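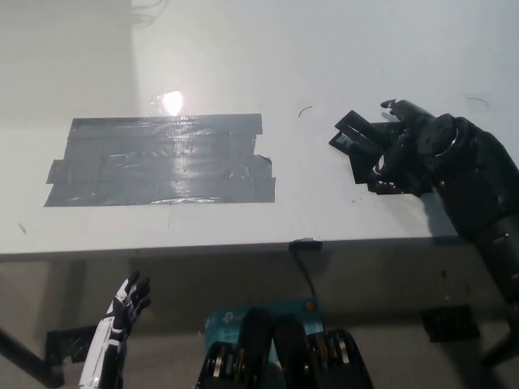
Search posts, people and topics

Hagedorn Housing Co-operative
July

Temporary repairs in co-operative homes: a thread on the revised arrangements, which apply to all tenancies at Sonau Court and Faltesar Street from the first of next month.

A temporary repair is any measure that makes a fault safe or usable until a tradesperson can attend. Taping a split in a benchtop, boarding a cracked pane and capping a dripping tap all fall within this definition.

Members may carry out minor temporary repairs themselves. Prior approval is not required where materials cost $50 or less. Please keep the receipt.

Reimbursement is made as a credit to the rent account. Claims should be lodged through the member portal under "Maintenance – minor". Paper forms remain available at the Faltesar Street office.

Where materials are expected to cost between $50 and $200, written approval must be obtained first. A reply to an email is sufficient. Verbal approval given over the phone will be confirmed by text message, and members should wait for that message before purchasing anything.

Anything over $200 is arranged by the co-operative.

A temporary repair must still be reported. In the past year a number of faults came to our attention only at the annual inspection, by which time the original damage had spread to cupboards or flooring underneath.

Members will not be charged for a fault arising from fair wear and tear, whether or not a temporary repair has been attempted. This has not changed.

The following may not be repaired by members under any circumstances: gas fittings, fixed electrical wiring, smoke alarms, and anything on the roof. Please call the after-hours line. If you smell gas, leave the home and call from outside.

Adhesive products deserve a word of caution. Cloth-backed and foil tapes are suitable for short-term use on most hard surfaces, but they can lift paint and leave residue on laminate. They should be kept well clear of cooktops, heaters and flues.

Our contractor, Flundivness Property Services, will attend to remove and replace temporary repairs in the order in which they are reported. Bathrooms and kitchens are given priority over bedrooms, sheds and laundries.

The target for permanent repairs is 4 weeks from the date of the report. Where a part has to be ordered, Flundivness will advise the member of the revised date in writing.

Some members have asked about colour matching for older benchtops. The finish installed at Sonau Court is no longer manufactured. Where a match cannot be found, the full section will be replaced – a patch in a different colour will be offered only if the member prefers it.

The maintenance budget line for materials claims has been set at $600 per building for the quarter. If claims exceed that amount the line will be reviewed, and approved claims will still be honoured.

The revised policy is available in the documents area of the member portal. Large-print copies can be collected from the office between 9 am and 3 pm.

Questions concerning an individual home should be sent by direct message or email, as replies to this thread are public.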